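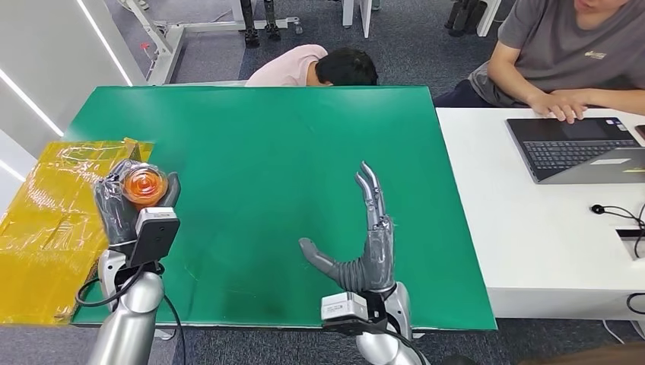

An orange cup held over a green board.

Limlow Names Lindholm Kicking Coordinator

LIMLOW — The Limlow football club has appointed Sølve Lindholm as kicking coordinator, effective in November. Lindholm spent nine seasons with Prevberg, where he made nearly 300 field goals, two of them from beyond 50 yards. He will oversee kickoffs, punts and placekicks — including long snapper drills — and will report to head coach Liepiņa. Contract terms were not disclosed.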